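Sorting Out the Shelf of Doom in Your Workshop
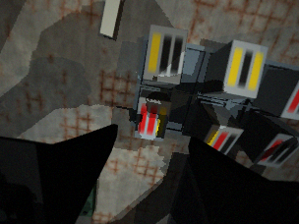 Posted by the Tresamstead Tips desk | Workshop & Garage | 8 comments

I spent most of August putting off my storage shelf, and then one Wednesday I couldn't find the wood glue and lost my temper with it. Everything came off onto the driveway. Everything!

First tip: go by job and forget about size. My picture-hanging stuff (wire, hooks, the little level) now lives in one box, and the bike stuff lives in another. I used to keep all the small things together and I was forever digging.

Label the front and the lid. Masking tape and a fat marker work fine, though the tape does curl in a damp garage, so I rub it down with the back of a spoon.

Old screws: keep one jar. I had 2 coffee cans and a drawer, and I think I'd used maybe a handful in years. If you buy a box of 1,000 because it was cheaper, write the size on the side before the sticker falls off.

Heavy things go low. Paint goes indoors if your garage freezes (mine does, and I threw out a lovely green over it).

Vacuum the shelf before you load it back up, and wipe the drill case while you're at it. A barely damp rag with a drop of dish soap gets most of the grime off.

Next up is the pegboard, once I find the hooks.

Filed under: garage, small parts, labels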